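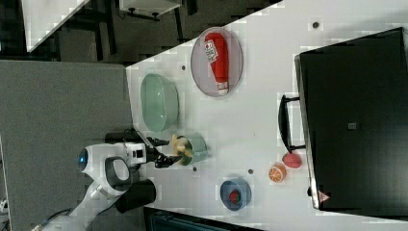 Work package two of the Trendirlow project compares two grippers, the Wakier and the Kruger, on the same arm and with the same kitchen items. The fixed part of the trial is now complete, with 100 attempts for each gripper. For small toys we work close to the rim of a cup, and with the light green cup the two fingers must stay nearly level with its opening. The Wakier completed 86 attempts. The Kruger results are still being checked and we will send them in June.

Most of the failed attempts came from irregular shapes. We have therefore changed the closing speed and repeated the smallest items -- this took more time than we planned, but the settings are now the same for both grippers.

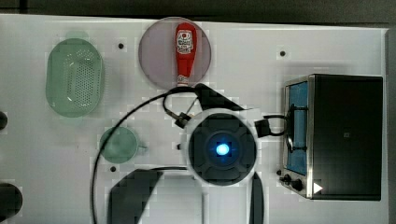 Wrist unit over the work table, with cup, colander and toaster oven.

The second task was to compare camera positions. A view from directly above gives the best overview of the table, but the wrist can hide the item at the moment of grasping. A side view is better for height and worse for depth. We propose to keep both, and to record them with the same clock.

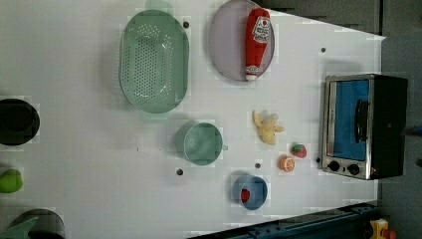

This will increase the storage we need. The budget line for disks is 2,000 euros, of which 35 per cent is spent, so we do not ask for additional money at this stage. Flaltunon has agreed to lend us a second controller until the end of the work package. The next report will include the controller comparison and the final grasp settings.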